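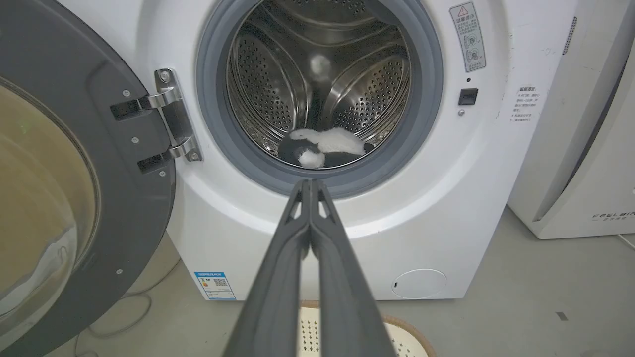 Words by all of us at Gillo Music School, Postma Street

462 shares | 2 comments

Hello, and thank you for stopping by! We are a small music school on the first floor above the old seed merchant's in Kernia, and we teach the fiddle, the piano, the clarinet, the guitar and (on request, and with the windows shut) the tin whistle. If you have walked down Postma Street after teatime you have very likely heard us already, and we do hope it was one of the better evenings.

The school began with one upright piano and a teacher who was fed up with driving from house to house in the rain. She took the upstairs room for a single winter, meaning to give it up by spring, but by then there was a clarinet class in it as well, and a kettle, and a very heavy bookcase full of sheet music that had been a terrible job to get up the stairs. Taking it all back down again didn't appeal to anyone, so we stayed, and later we rented the two rooms across the landing too.

Most of our pupils come once a week for half an hour. Some are six and some are well past retirement, and a good many of the grown-ups tell us that they learned as children, gave it up at secondary school and have been a bit cross with themselves ever since. You would be very welcome here if that sounds like you. Your fingers remember far more than you would think, and a tune you had by heart at ten has a way of creeping back while you are busy worrying about something else.

We do enter pupils for exams if they want them, and we're ever so proud when the certificates arrive, but we have never made anyone sit one. Plenty of people simply want to play carols for the family in December, or get through one slow waltz without stopping, and we think that is a perfectly good thing to spend an evening on.

Then there is the Ultico Band, our mixed group for anybody who can manage a scale or two. It meets at 7.30 in the big room at the back, where we can seat 20 players if the cellos are polite about their elbows. The band plays dance tunes, old film music and whatever somebody has turned up with that week, and in July it gives a concert in the park, with cake. We don't hold auditions. If a part is too hard we'll write you an easier one, and if it's too easy we can usually find some more notes to put in!

Instruments can be borrowed for the first term, so please don't rush out and buy one before your first lesson. We keep three half-size fiddles, a few guitars and a clarinet that has started off more beginners than any of us has. We only ask that they come home in their cases, with the rosin.

The stairs are rather steep, we're afraid, but we also teach in the ground-floor room next door for anyone who would find them a trouble. Just mention it when you ring or write, and we'll book the room for you. The door is the green one, and the bell does work, though it wants a good firm push.

2 comments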